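数据的多少，和数据的脾气

最近一年，关于机器人学习的讨论里，有一个问题总是先被问到：你们有多少小时的数据？我参加过几次这样的会，每次都听见这个问题，也每次都看见回答的人把数字说得很响亮。我想在这篇文章里说一个比较不受欢迎的意见：用手持夹爪采集示范，这个方法我是支持的，但是我们现在衡量它的办法有毛病。 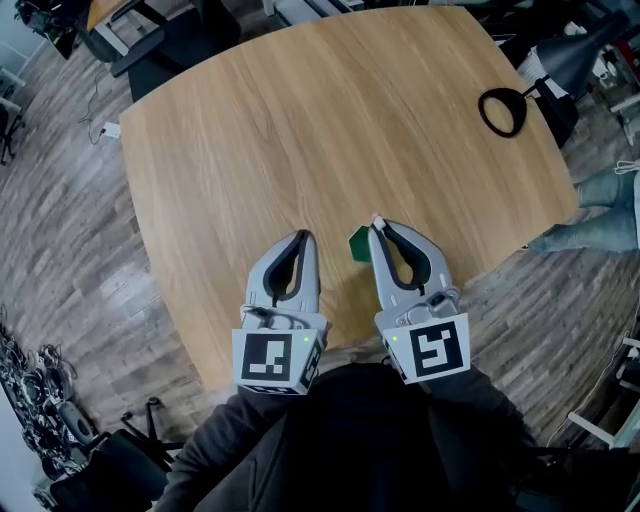
文｜Elisa Zanetti
观点栏目　八月

先说我为什么支持。以前我们教机械臂做事，要靠遥操作。人坐在一边，用主手或者手柄控制另一边的机械臂，动作慢，手感也差，学会操作本身就要花好几天。手持夹爪把这个中间环节拿掉了。人直接握着夹爪去拿东西，摄像头记录夹爪看见的画面，位置和开合也一起记录下来。机械臂以后装上相同的夹爪，看到的画面就和训练时差不多。这个想法很朴素，我第一次读到的时候甚至觉得它太朴素了，不过后来我改变了看法。

我在Destdale项目里工作了两个夏天。我们的任务不复杂，都是桌面上的小物件：拿起来，转一个方向，放到另一只夹爪能够到的地方。第一个夏天我们采集了800条示范，大家都很高兴。训练出来的策略在实验室里的表现也不坏，可是我们把桌子换了一个房间，成功率就掉下去了。同事们的第一反应是再采800条。

我的同事Majdi Khoury不同意。他花了一个星期天，把所有示范重新看了一遍，按照操作者分开。结果很有意思。同一个任务，有的人总是先把夹爪停在物件上方，等一下，再下去；有的人从侧面滑进去，中间没有停顿；还有人左手先动，右手跟着，好像在弹琴。单独看，每一种都是好的示范。混在一起，模型就学到了一种谁也不会做的动作：停一半，滑一半，最后夹在空气里。

这就是我说的“数据的脾气”。一条示范里面不只有任务，还有做任务的那个人的习惯。用遥操作的时候，设备本身很笨，它把大家的习惯都压平了，所以这个问题不明显。手持夹爪很灵活，人的习惯就完整地留了下来。我认为这是方法的优点，同时也是它最需要小心的地方。

第二个夏天，我们没有追求数量。我们让操作者先在一起练习，商量好一种接近物件的方式，然后才开始记录。我们叫这个步骤“对表”。最后留下的示范比第一年少很多，只用了其中七位操作者的数据，但是换了房间以后，策略在19次测试里成功了14次。我知道这个数字很小，统计上也说明不了太多，审稿人已经很客气地告诉我们了。我写在这里是想说，它至少值得别人去重复一次。
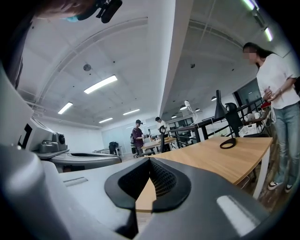 反对的意见我也听过不少。最有力的一种来自做大模型的朋友，他们说：多样性是好东西，你把操作者的习惯统一了，等于主动丢掉信息。只要数据足够多，模型自己会分清楚谁是谁。这个道理在语言上似乎已经得到了证明，为什么在动作上就不行呢？

我的回答是：也许行，但是代价要讲清楚。文字在网上已经有了，动作要一条一条地用手去做。做过的人知道，连续握着两只夹爪工作一个下午，手腕会酸，注意力也会散。我看过自己下午四点以后的示范，和上午的相比，路径更短，也更粗心。如果我们只按小时计算，这两种数据的价格是一样的。对于一个大公司，这不算什么；对于像我们这样的小组，每一个下午都是要计划的。

另外一点，多样性应该放在哪里，也是可以选择的。我愿意要不同的桌子、不同的灯光、不同的物件，也愿意要旁边有人走来走去的背景。夹爪上的摄像头离物件很近，可是它也看得见房间，房间一变，画面就变很多。这样的变化是机械臂将来真的会遇到的。而张三喜欢停顿、李四喜欢滑行，这种变化机械臂不会遇到，因为那时候张三和李四都不在。把两种变化都叫作“多样性”，我觉得是用词上的偷懒。

当然，我也不愿意走到另外一个极端。Majdi曾经建议写一本操作手册，规定手肘的高度和夹爪的角度。我们试了两天，大家的动作变得像在考驾照，失败以后怎样补救也没有人敢做了。可是补救的动作恰好很宝贵：东西滑了一下，手跟过去，再夹一次。后来我们只保留了一条约定，就是接近的方式，其余的都让操作者自己决定。

所以我的建议很具体。发表数据集的时候，除了小时数和条数，请写明有多少位操作者，每个人贡献了多少，他们之间有没有事先商量过，每条示范是一天里什么时候采的。这些信息采集的时候顺手就可以记下，过了半年再补就补不回来了。我们第一年的数据就缺少时间这一栏，我到现在还在后悔。

至于“对表”这个步骤到底有多大作用，我们打算下一次分成两组来比较，一组商量，一组不商量，桌子和物件都相同。如果结果和我在这里写的相反，我会再写一篇文章承认。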